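Home | Notes | Workshop | Archive | Contact

Setting Up the Refrigerator Cell

September
By Uthai Suwannarat
Reading time: 5 minutes

The refrigerator cell has been in service on the Ikley simulation server since the spring, and its configuration has until now been recorded only in my own notebook. Several readers at Ukstead have asked for a written account of how the cell is set up and maintained. The present entry is intended to meet that request. It concerns the simulated kitchen only. The physical arm at Limsakul is maintained under a separate procedure and by other hands.

The cell consists of one arm, one refrigerator and the kitchen that surrounds it. All of these are loaded from a single file, which we call Fedis. The file should be treated as the master copy. Changes made in a running session are lost when the session is closed, and in the first month of operation I lost a full afternoon of shelf adjustments in exactly this manner.

The base of the arm is placed first. Its position is entered by hand relative to the floor of the refrigerator, and the entry should be read back before anything else is loaded. An error of 8 millimeters at the base is hardly noticeable when the arm is folded. At full height it is sufficient to bring the underside of the gripper into contact with the lip of a shelf, and the run will then end with a collision report that names the gripper and says nothing of the base. Anyone who receives such a report is advised to examine the base entry before altering the wrist.

The doors are opened next. Each hinge has a limit and a resistance value, and both must be set. A door with a limit but no resistance will drift during a long run, and its bins will drift with it. I have fixed the doors fully open for all reaching work. Door handling is tested under another configuration, and the two should not be mixed in one session.

Joint limits are then loaded and each joint is driven slowly to both ends of its permitted travel, beginning at the base and ending at the wrist. This takes 27 minutes at the speed I use. It may be done faster, but the slower speed reveals small jumps in the motion that usually indicate a damping value left over from an earlier version of the arm.

When the joints have been passed, the reach into the upper compartment is checked with food on the shelf. 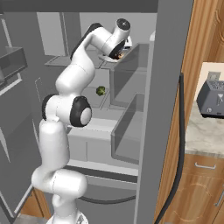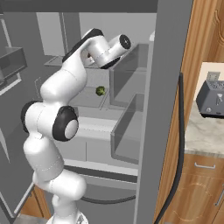

The most frequent fault in the cell is poor contact between the food items and the shelves. The broccoli has been the worst of them. Its collision shape was originally generated from the visible mesh, and the large number of small surfaces caused it to tremble continuously and, on some runs, to travel to the edge of the shelf and fall. I replaced the shape with 30 simple convex pieces. The trembling ceased, and the run time improved as well. The visible mesh was left unchanged.

A second fault concerns the door bins. They are transparent to the viewer, and for a considerable period they were also transparent to the collision checker, the relevant flag having been cleared in error. The arm could pass its elbow through a bin without any report being made. All runs recorded during that period have been marked in the log and should not be used for comparison. There were 576 of them, and I regret the loss.

Routine care of the cell is modest. The joint check is repeated after any change to the file. The log is copied to the Ukstead archive at the end of each month and the local copy is cleared. Lighting and cabinet materials do not affect the motion and may be left alone, although I would ask that they not be replaced without notice, as the camera tests depend on them.

Two matters remain open. The wrist joint shows a slight lag when it is commanded to turn while the elbow is also rising. The lag is within tolerance and I have not yet found its source. The gripper friction value was taken over from an older cell and has never been properly measured. Colleagues at Limsakul have offered to supply a figure from the physical unit, and I have accepted with thanks.

Corrections to this procedure may be sent to me through the contact page. Please state the version number of the Fedis file in use, as it is printed in the first line of the session log.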